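Item 41 on the inventory was the carpet. Corinne Greenberg entered it as "floor covering, dark gray, red line, fair condition" and moved on to the shelving.

The Carkier office had been closed since December. Under the lease, everything not fixed to the building had to be listed, assigned and removed. Corinne was paid by the unit, and a box was one unit regardless of contents. She had stopped opening boxes in her second year.

Rafsan Majumder read the list over her shoulder.

"You have a box with no owner."

"It's on the carpet. It was on the carpet when I came in."

"Everything in the east room went to Tímea Hegyi. She signed for it."

"She signed for 741 units. This would be one more."

He checked the sheet. The total was correct. He telephoned Tímea, who had moved to Veroncombe and now sold flooring for Stilex. She asked what color the thing next to the box was.

"Yellow," Rafsan said. "Greenish."

There was a pause on the line of the kind that is charged for.

"Then it's Aranka's," Tímea said. "She put it down there the day she left. We walked around it for a year. Does the box still have the label?"

"A small one. White."

"Don't read it to me."

Rafsan had not intended to. He wrote *Jakab, A.* in the owner column, and under "forwarding address" he wrote *none held*. The form did not permit a blank.
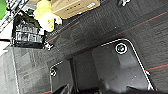
*East room, floor. Box and yellow item, as found.*

The form had a column for disposal. The choices were *transfer*, *sell* and *discard*. Corinne held the pen over it until the heating switched off for the evening. Then she ruled a fourth column by hand, headed it *leave*, and put a check mark in it.

Rafsan initialed the change. They locked the east room at five and returned one key.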